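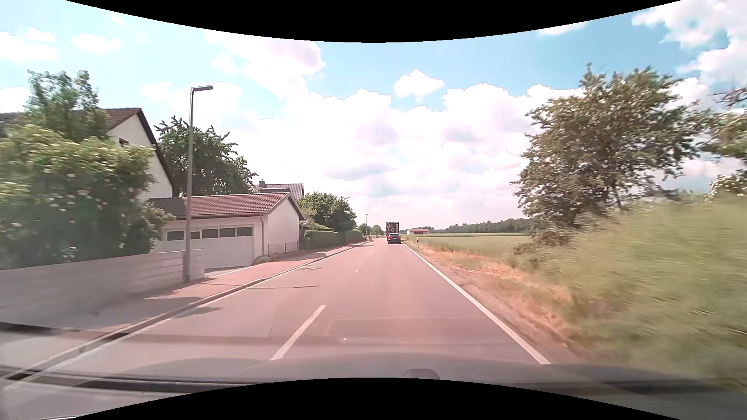
1. What we wanted to find out

Our group picked the road between Osby and Grarside for the roadside and marking project. Question was simple: does the road tell a driver where the village starts and stops, before the driver reads any sign? We drove it, walked the village end, and went through the pictures afterward with a form.

Form had 21 items (edge line, center line, curb, posts, side path, driveways and so on). Each one scored 0 to 2. We left out night driving, no time. Also left out rain.

2. Open stretch

Fields both sides. Edge lines solid on both sides, center line broken. Easy to follow a long way out. What does the work here is the posts, white with a black band, on the left and right verges. Plus there's a narrow path running parallel on the left with a strip of grass in between, so anybody walking is off the asphalt. We gave the path a 2.

Posts also got a 2. Grass at the foot of them not scored, should of been on the form.

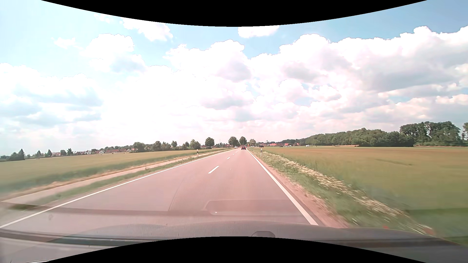 Gistach disagreed in the written feedback on our draft: the path should only get a 1, the grass strip is narrow and a strip of grass doesn't stop anything. Also asked why we scored the path and the posts on one page when they serve different people. Fair. We split them in the final form but kept the 2, and we say so here so the reader can lower it if they want.

3. Village end

Different feel right away. Raised curb on the left, low wall, bushes, a garage with its door facing the driveway. Right side is still farmland. So a driver gets village on one side and country on the other, and in our opinion thats the weak point of the whole road. The right edge line looks the same as it did out in the fields.

The island is the best thing on this part. Round blue sign, white arrow, striped marker under it. It splits the lanes and the junction beside it is paved in a reddish color, so the change shows even if you miss the sign. Scored 2 on all three island items.

Crack or sealed seam next to the center line dashes, we couldn't agree which. Put down as "surface, check again."

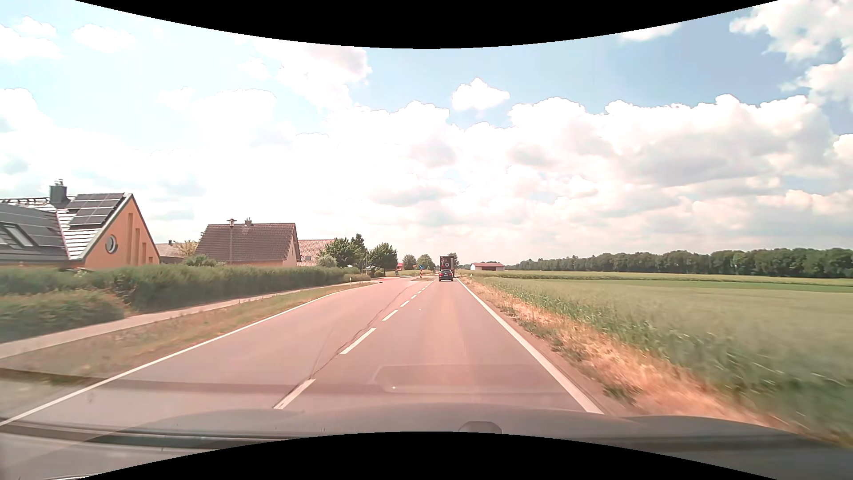

Fig. 3. Traffic island with blue arrow sign, reddish junction to the left.

4. Following traffic

Not in the original plan, added in October. Tyagi (the other group, they have the town center streets) had a section on what a driver loses when there's a tall vehicle in front, and we borrowed the idea. Behind a car that is itself behind a boxy truck, the far part of your own lane is gone. The left edge line and the center dashes are still there to read, so that's what you use.

We think markings matter more than signs in this case. Signs on the right can be hidden, paint close to you can't. Small sample, one road, don't lean on it.

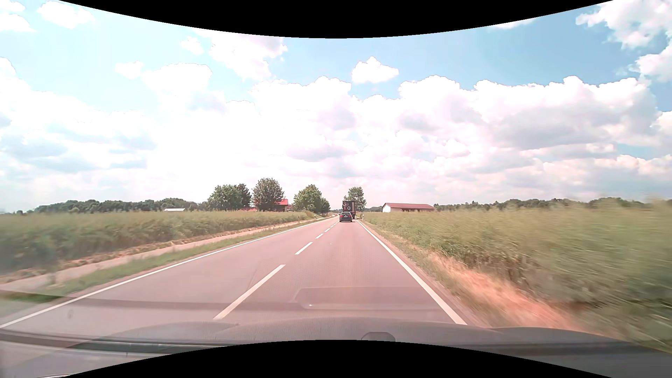
Fig. 4. Car and truck in the right lane, oncoming lane empty.

5. Scores

Open stretch did better than the village end, mostly becuase of the posts and the path. Village end lost points on the right side, see section 3. Full table is in the appendix, 46 rows, one per form entry with comments.

6. Still to do

Walk the right verge. Ask Grarside for the marking plan if they have one. Redo the surface item with somebody who knows asphalt. Word count without appendix was 1,522 in the long version, this is the short one for the project page.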